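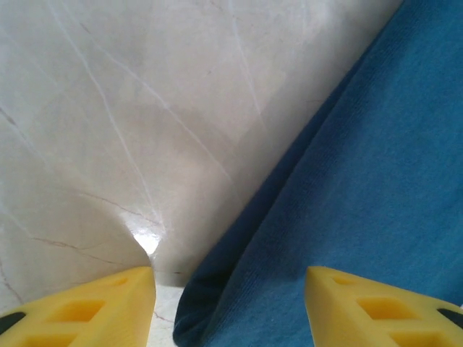 Troubleshooting log: crackle and dropouts on the Brokance live rig

Posted 29/10/2025 by the Brokance keys player
4 min read

We use cookies to remember your settings and to count visits. By staying on this page you accept them.

Status: closed (for now, fingers crossed)

The problem

So for anyone who hasn't seen us, Brokance is a four-piece and I'm the one behind the keyboards, which also makes me the one who gets yelled at when the backing tracks go funny. We run organ and string parts off a laptop, out through a Siltaris audio interface, into whatever desk the venue has. It worked all summer. Then at McKinnon Hall, second song, the strings started crackling like bacon and on the last chorus they dropped out completely for a couple of bars. The drummer kept going, bless him, and I played the string line on the organ with my left hand and hoped.

Try 1: cables

Swapped both output cables for new ones. Crackle still there. Swapped the USB cable too, same thing. I wiggled every plug while the track was looping and nothing changed, so I put the old cables back (they're nicer and longer).

Try 2: buffer size

Everybody on the Stellby forum says to raise the buffer, so I did, one step at a time, and played the set's heaviest song after each one. It got a bit better! Fewer crackles, but the organ felt like I was playing it from across the street. No good for the fast stuff. Put it back where it was.

Try 3: turn everything off

Wi-fi off, Bluetooth off, screen saver off, the little program that checks for updates off. Ran the whole set in the rehearsal room with nobody else playing. Clean for 50 minutes and I got very excited and texted the band in capitals. Then the crackle came back during the encore song. Texted the band again, lower case.

Try 4: the samples

Here's where I started getting somewhere. The encore and the second song both use the same big string patch, the one I made in May from our own recordings. It has 300 samples in it and I had never trimmed any of them, so each note was dragging a long tail of room noise along behind it. Hold down a fat chord with the sustain pedal and that's a lot of tails. I spent an evening with headphones on cutting the silence off the ends, and threw out 200 samples that were only very slightly different from their neighbors. I can't hear the difference and the guitarist says he can, but he couldn't tell me which was which.

I also capped the patch at 8 voices. Sounds a tiny bit thinner on the big chords, and with drums going you'd never know.

Result

Ran the full set three times with the buffer back at the low setting. No crackle, no dropouts. Then we played it with the whole band, loud, with the heater on, and still fine.

Still open

- The Siltaris makes one soft pop when it powers up. It did that when it was new, so I'm leaving it alone, but the desk has to be muted first!
- I want a spare laptop with the same set loaded. Band fund says no until we sell some more shirts.
- The old version of the patch is saved on the backup drive as "strings big DO NOT USE". Please don't use it.

If you had the same thing with the same interface, write to me through the contact page and tell me what patch you were running. I'll reopen this if it comes back at the next show.

Get our newsletter: gig dates and new songs, straight to your inbox. Unsubscribe whenever you like.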